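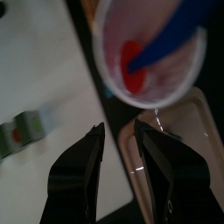 Wrist view during the cup test. The blue handle runs past the rim at the top right.

How to Run a Small Chore Test on a Two-Arm Robot

October 17, 2026

Every few weeks a video goes around of a robot folding a shirt or wiping a counter, and somebody asks whether machines can do housework yet. A video can't answer that. A short test on a table, done the same way many times, gets you a lot closer. This page goes through the one we use at Gindau. You can set it up in an afternoon if you already have two small arms and something to run them with.

The test covers kitchen chores only: picking things up, putting them in other things, clearing a board. It doesn't cover floors, laundry or anything with running water. We score each chore by hand on paper and type it up later.

What you need

Two arms with parallel grippers, mounted facing each other across a table. A camera on each wrist and at least one fixed camera. Dark cloth for the sides and back if your room has windows. A set of kitchen items, toy or real. We mix them. Toy food is fine for grasping tests and it doesn't rot between April and the fall, when we repeat the whole thing.

For software we use Zusico to record and play back the runs. Anything that stores joint positions and video with matching times will do.

Step 1. Pick the chores before you touch the robot

Write down five chores in plain sentences. "Take the spoon out of the cup and lay it on the tray" is a good one. "Tidy the table" is a bad one, because two people will score it two different ways. Each sentence should name the thing that moves and the place it ends up.

Try to include one chore that you're fairly sure the robot will fail. If everything passes you have learned very little, and you'll have to start over with a harder list.

Step 2. Set out the items

Leave more room than you think you need. A gripper that opens wide takes up space on both sides of whatever it's picking up, and most of our early failures were the outside of a finger hitting a neighbor. Tall items go toward the back. Cups are a nuisance wherever you put them, so give them a spot where either arm can reach the rim from above.

Once you like the layout, mark it. We put small bits of tape under the corners of the larger items and take one picture from the fixed camera. Before each run, compare the live picture to the saved one and nudge things back until they line up.
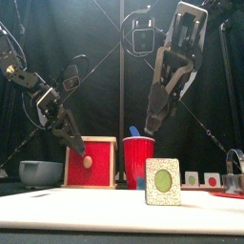 Small differences matter more for some items than others. A box can be off by a finger's width and the arm will still find it. A handle leaning in a cup can point in any direction, and every direction is a different grasp. Decide now whether you want it the same each time or different each time, and write that down too. We do the same direction for the first half of the runs and let it fall where it likes for the second half.

Step 3. Do it yourself first, through the robot

Drive the arms by hand through each chore before you let any program try. Use whatever controller you have. This tells you if the chore is possible at all with those grippers. If a patient person can't do it in 3 tries, the program isn't the problem. Change the fingertips, change the item, or drop the chore.

Watch the wrist cameras while you do this, with the fixed view covered up. It's an uncomfortable way to work and you will bump things. But it shows you what the wrist view gives you and what it leaves out. Low over a cup, the rim can take up a large part of the picture and the fingers another large part. You get little sense of depth.

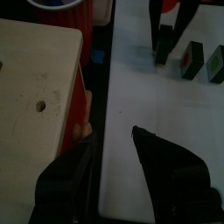
Close in at the side of the board, with the two fingers well apart.

If you find yourself peeking at the fixed view for a certain chore, make a note of it. Those are usually the chores where the program needs that view as well. We lost 2 weeks once trying to train a pick on wrist video alone when any of us could have said it wouldn't work.

Step 4. Run the program

Twenty runs per chore gives 100 runs for the full list. That sounds like a lot. It's a long day with resets, or two easy ones. Don't spread it over a month, as the lighting will drift and someone will borrow the cup.

Set a time limit for each run and stick to it. Ours is generous compared with a person doing the same job. When the limit is up, stop the arms and score what's on the table.

Keep your hands out of it. The temptation to straighten a block that has tipped over is strong — leave it tipped. A kitchen has tipped things in it.

Step 5. Score it

We use four marks:

Done. The item is where the sentence says it should be, and nothing else was knocked over.

Done with damage. The item got there but something else moved or fell.

Partial. The item was picked up and dropped, or left in the wrong place.

Nothing. The gripper never got hold of it.

Report all four. A lot of write-ups lump the second in with the first, and a robot that clears the board by sweeping the cup to the floor comes out looking like a good helper.

Step 6. Reset and check

Put everything back on its tape marks, send both arms to their rest position, and compare with your saved picture. Wipe the camera lenses every so often. Check that no cable has worked its way onto the table, especially under the elbow of each arm, where it likes to hang.
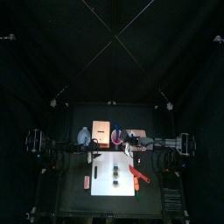

How to read the results

Look at the chores one at a time. An average over all five will hide the thing you want to know. On our last round, picking a block off a flat surface was nearly all Done. Moving the spoon was mostly Partial. Anything that needed both arms at once, one to hold and one to pull, was poor, and the runs that did work were slow.

So can it do chores? Some pieces of some chores, on a table somebody else has set out for it. We'd be comfortable letting this setup sort blocks without a person in the room. We wouldn't leave it with a glass.

The shop-floor version of this test, written with Godoy for bins and small fasteners, uses the same scoring sheet and a different list of items. If your arms run on Skokex controllers, set the gripper force limit before Step 3, as it goes back to the default after every restart.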